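ok so I have been packing my own lunch for 2 months now and I have opinions. mostly about the bag. a thread

1/ I used to buy lunch every day. then in August I added up my receipts and got to $1,720 for the year so far. on LUNCH. I had to go sit on the porch for a minute

2/ so now it's a canvas tote, some containers and whatever's in the kitchen

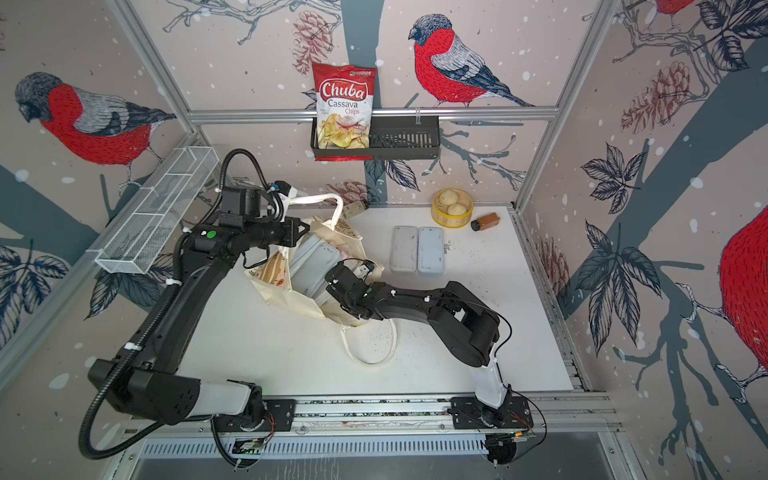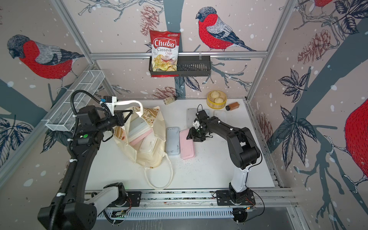
3/ first opinion: soft totes are great to carry and a total pain to load. they flop! you go to slide a container in and the opening just folds over on itself. hold the top edge up with one hand and feed stuff in with the other, it's so much faster

4/ flat containers go in first, lying down. I tried standing them on end once and had soy sauce in my keys

5/ steamed buns are my favorite lunch right now. Rungnapa at work got me into them. she does a big batch and freezes them, and 45 seconds in the microwave with a damp paper towel over the top gets them soft again (our microwave is weak, yours might need less)

6/ do NOT put the buns under anything. they go in last, right on top, or you get pancakes

7/ chips also on top. I'm on a cassava chip kick, they're so crunchy, and a bag doesn't last me two days

8/ little sauce bottles: tighten the cap, then tighten it again, then stick it in a zip bag anyway. see post 4

9/ Wiroj asked if I wash the tote. yes! cold water, inside out, hang it up by the handles. crumbs get into the bottom seams like you would not believe

10/ next up is figuring out soup. if you have a jar that really doesn't leak please tell me which one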